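Notes pour l'intervention « Ranger ce qui ne se range pas » - journées du réemploi, Trelurbridge, 20 minutes questions comprises

Bon, bonjour à toutes et à tous. (Attendre que le fond de la salle s'assoie, à Skollenstead j'ai démarré trop vite et j'ai dû tout répéter !)

Je commence par une question à main levée : qui a chez soi un bac dont le couvercle ne ferme plus ? Voilà. Moi aussi, j'en ai deux, et je continue à les empiler comme si de rien n'était. Quand on a fait l'inventaire de l'atelier Urio en août, on est arrivés à 421 contenants, toutes tailles confondues, et on en a ouvert un paquet dont plus personne ne savait ce qu'il y avait dedans.

Diapo 1, je laisse une seconde. 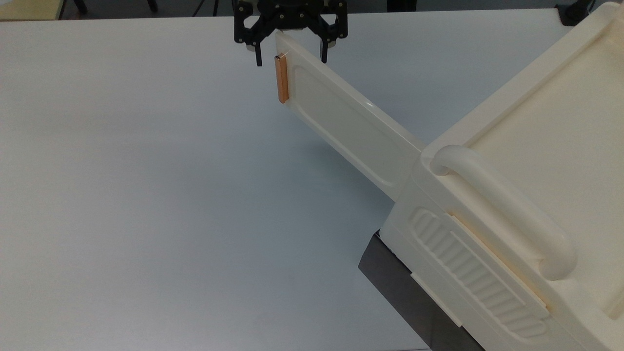

Le couvercle, c'est la pièce que je regarde en premier. Avant la contenance, avant la couleur, avant tout ! Un bac qu'on n'ouvre pas facilement devient une oubliette, je le dis à chaque fois et je le redirai. Regardez ce long panneau ivoire, avec son rebord sur tout le tour et son creux peu profond : je parie que la moitié de la salle y poserait déjà des vis ou des pinces à linge. Et la poignée en U sur le côté, bien épaisse, moi j'adore, parce que les poignées fines me scient les doigts dès que je charge un peu. (Si ça rit, raconter l'escalier d'Urkatdale. Sinon j'enchaîne.)

Deuxième sujet, l'empilage. Ama Essien m'a appris un truc tout bête : on met en bas ce qu'on accepte de ne pas toucher pendant 5 semaines. Les archives, les bocaux vides, les rallonges. Et au-dessus, ce qui sort tous les jours - même si c'est moche, même si ça dépasse.
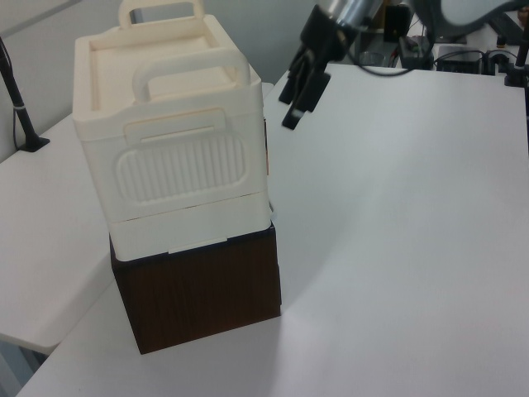
Donc deux étages, chez moi c'est le maximum. À trois, je vous promets qu'on finit par tout poser par terre « juste une minute », et la minute dure jusqu'à Noël. Je préfère mélanger les matières et les formes que racheter une série complète assortie, mais là-dessus Ama n'est pas d'accord avec moi et elle vous le dira cet après-midi.

Ne pas oublier : faire passer la feuille pour l'échange de bacs, elle est dans ma pochette verte. Puis questions, et rendre le micro à Ama.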